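Reseña: torre Dell de segunda mano como base para un servidor doméstico

Categoría: Equipos reacondicionados
Vendedor: Uvent
Valoración: 4 de 5

Buscaba una caja con placa base y fuente para montar un servidor de archivos en casa y no quería gastar mucho. En Uvent tenían torres Dell de oficina en lotes sueltos, sin procesador, con el resto del equipo más o menos completo según la unidad. Pedí 2 en mayo, con un disco incluido. Llegaron bien embaladas, con espuma en las esquinas y sin golpes en la chapa.

El panel lateral sale sin pelearse con él. Con la torre tumbada queda todo a la vista y se trabaja con comodidad, siempre que la mesa sea firme. La primera semana usé una mesita Skastgate del salón y se movía con cada tornillo, así que no lo recomiendo.

Lo mejor del diseño es la parte de los discos. Van en bandejas de plástico azul que entran y salen de la jaula con la mano. Quien venga de cajas baratas, con cuatro tornillos por disco y el cable de datos en medio, lo va a agradecer. El plástico de la bandeja es flexible y aguanta el uso, aunque conviene meterla recta para que no roce con los cables.

El cableado es lo peor. La fuente saca mazos largos que cruzan la placa y tapan conectores. Hay que apartarlos para llegar a la memoria y volver a colocarlos antes de cerrar.

Interior de la torre, con la placa verde y los cables de la fuente:
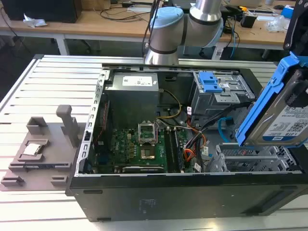
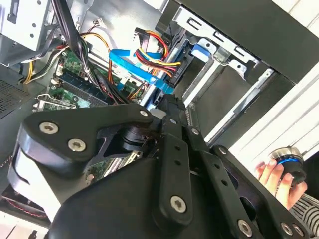
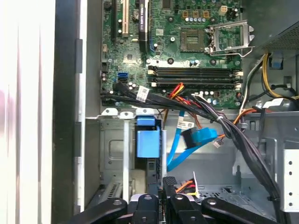
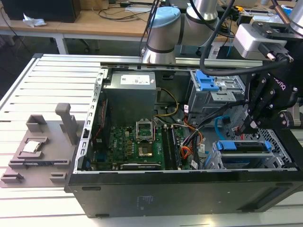 Sobre el zócalo: al venir sin procesador, lo primero es revisar los contactos con una linterna y buena luz de lado. En mis unidades no encontré nada doblado. Para cerrar el marco metálico hay que hacer algo de fuerza con la palanca, y la primera vez impresiona. Si el procesador está bien asentado, baja.

La pasta térmica no viene incluida. Usé una jeringuilla Navickas que tenía abierta y ha ido bien. El disipador también se compra aparte, y el vendedor debería decirlo más arriba en la ficha, porque yo lo leí cuando ya había pagado.

En cuanto al ruido, con el servidor en reposo se oye un zumbido bajo que desde el pasillo no molesta. Cuando copia archivos grandes se nota el disco. Le puse unas almohadillas Fater debajo y la vibración en el mueble bajó bastante.

El disco incluido traía casi 4000 horas de uso. Para copias secundarias me vale, para guardar lo único que uno tiene compraría otro nuevo.

A favor: bandejas de disco cómodas, chapa sólida, apertura fácil.

En contra: cables largos y mal repartidos, ficha de venta poco clara con el disipador, peso considerable para subirla sin ascensor.

¿La volvería a comprar? Sí, por este precio y para este uso. Para un equipo de escritorio del día a día buscaría algo más moderno y ya montado.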